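Why is a shiny table shiny?

By Zamfira Tănase

Quick one this week, lots to get through. Light! Where it goes when it hits stuff.

Light travels in straight lines. Dead straight, no wobbling. It comes from the sun, or a lamp, or a telly, and keeps going till it bumps into something. Then one of three things happens.

1. It gets soaked up. (The proper word is absorbed.)
2. It goes through. Like a window.
3. It bounces off. This is reflection.

Mostly you get a mix. A red jumper soaks up nearly all the colours but bounces the red back, and the red goes into your eye. So you see a red jumper. A black jumper soaks up nearly everything. A white one bounces nearly everything. 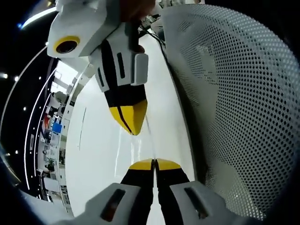
Now the good bit. Smooth and rough.

Throw a tennis ball straight down on a flat playground. It comes straight back up. Throw it at a slant, it bounces off at the same slant the other way. Easy to guess where its going. Light does the same on a smooth surface. Every bit of light comes in neatly and goes off neatly, so the pattern stays together and you get a picture of whatever is nearby. A mirror is the best at this.

Now throw the ball at a heap of rocks. Could go anywhere! Left, right, back in your face. That's a rough surface. The light scatters all over the place and the pattern is lost. Paper is like this. It looks flat but under a microscope it's a tangle of tiny hairs, like a bird's nest somebody sat on. Loads of light bouncing off, no picture.

But what about in between? Polished tables, floor tiles, a wet road at night. Most of the light scatters, so you see the colour of the thing. Some bounces neatly off the top, so you get a soft, smudgy reflection as well. Two sorts of bouncing at once. Put your face close to a shiny floor and look along it. The reflection gets much stronger when you look from low down. Try it, it's odd.

Same with lakes. Look straight down from a jetty and you can see the stones. Look across to the far side and you see upside down trees. I did this at Pliltitz in September and nearly went in.

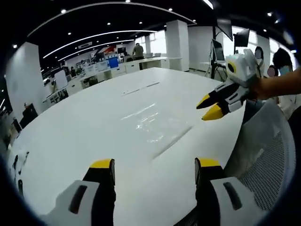 Fingerprints next. Your skin has a bit of grease on it. Touch something glossy and you leave a thin layer of it behind, all lumpy, and the light bounces differently there. So it shows up. Grease on a rough brick? Good luck spotting that.

TRY IT AT HOME

You need kitchen foil, and a spoon. Thats it.

Tear off a bit of foil, keep it flat, look in the shiny side. Blurry you. Now scrunch it up, gently, then open it out again. You've gone! Same foil, same amount of shine, but now there are hundreds of little slopes all pointing different ways.

Then the spoon. Look in the back of it, then the front. One of them turns you upside down. Which? And what happens if you bring the front really, really close to your eye? (Clean spoon please.)

Words to know

Absorb: soak up
Reflect: bounce back
Scatter: bounce off in lots of directions
Gloss: shine on a smooth surface

Next time, shadows, and why yours is so long at teatime.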